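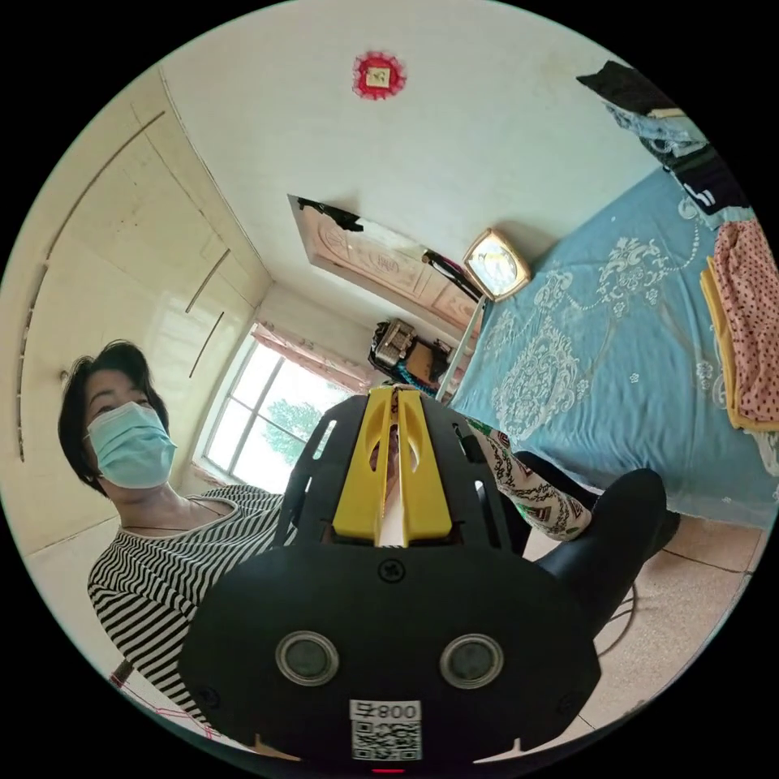
Tudwood Quarterly, Home and Habits Desk

The great sheet question

My grandmother ironed her pillowcases. I mention this first because it has hung over my entire adult life, and because I have never once ironed a pillowcase and don't plan to start now. But I did spend most of last winter thinking about bed linen, which is a sentence I'd have laughed at when I was 25 and sleeping under an unzipped sleeping bag in a share house with no curtains.

What set me off was a torn fitted sheet. It went at the corner (they always go at the corner) at two in the morning, with a noise like a zip, and I lay there on bare mattress wondering how much of my life I'd spent wrestling elastic. The next day I rang Heather Ormsby, who ran the manchester counter at a department store in Hamel until it closed, and asked her what I should buy.

"What have you got now?" she asked. I told her. There was a long pause.

Heather's view is that we've all been bamboozled by thread count. She remembers the years when customers came in wanting a bigger number than their sister had, and she'd sell it to them, and back it would come because they were roasting in it. She sleeps on plain cotton percale, 300 thread count, and has done for as long as she can remember. She likes it crisp. She likes it a bit cold when she gets in. I like mine soft and slightly defeated, so we had a good long argument about that, and I lost.

Then there's colour. I grew up in a white-sheet household and always assumed pattern was for kids. Adjoa Amoah, my neighbour across the landing, thinks this is the saddest thing she's ever heard. Her linen cupboard is a riot! Stripes, checks, big tropical leaves, a set of pale lemon ones her aunty posted over from Firkmont. Nothing matches and she mixes it all on purpose, and I have to say her spare bed looks far more inviting than mine ever has. I went home and looked at my own pile of grey and felt like an accountant.

So I bought florals. Small ones. I'm easing in.

How often you should change the things is where friendships end. I asked around and got every answer going. Darnell Benavides does his every 7 days without fail, Sunday morning, windows open, radio on. Juniper Delacroix went quiet and then said "when it feels right", and I've decided not to ask a follow-up. I'm somewhere in between, closer to Juniper in July than I'd care to see in print. It's cold, the dryer costs a fortune to run, and a queen-size sheet on an indoor airer takes over the whole lounge room.
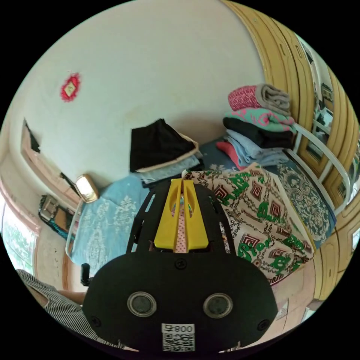 Making the bed, or not

Darnell, naturally, makes his the second he's out of it. I used to think that was showing off. Then I tried it for a fortnight and I'm annoyed to report that I liked it, mostly for the bit at night when you get to pull it all apart again. I've kept it up on workdays. Saturdays I leave the doona where it falls and go and find a coffee.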